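Gidar Community Help > Data collection > Recording demonstrations

How many examples for a bin placing task?

Raghda Awad
Asked in July, 4 replies, 2 shown

We are recording teleoperated demos for a policy that puts small objects into blue bins on a rack. So far I have 100 episodes from one operator. The trained policy reaches the right bin most of the time but lets go too early, and the object hits the rim. Wrist camera only. Should I record more of the same or change something? Recording is slow for us, 20 good episodes is a decent morning.

Bilal Smadi

More data. We had the same trouble at Pellmont and it went away when we added more.

Fadi Dabbas

I would look at the spread before adding anything. Play back the last second before release in each episode and check where the gripper is over the bin. If your operator always comes in on the same line, the policy has never seen what to do when it arrives a little off.

What worked for us:

Start each episode from a different arm pose. Move the target bin between shelf levels every few episodes. Have a second person record part of the set. Keep the episodes where the operator comes in badly and corrects, as long as the object ends up in the bin. Throw out the ones where they drop it and stop.

Also check what the wrist camera gets near the release point. At our rack the bin takes up much of the view by then, with the fingers at the bottom and the neighboring bins off to the right.

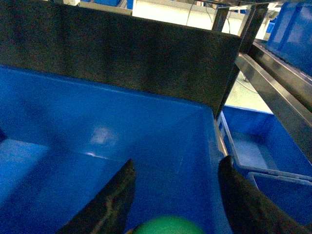
Karim Khalaf: agree on the starting poses, but I would not mix in a second operator until the first set trains cleanly. Ours released at very different heights and the policy ended up somewhere between the two. We wrote down a release height, had both people practice it, and recorded again. It took more than 8 hours of operator time to redo.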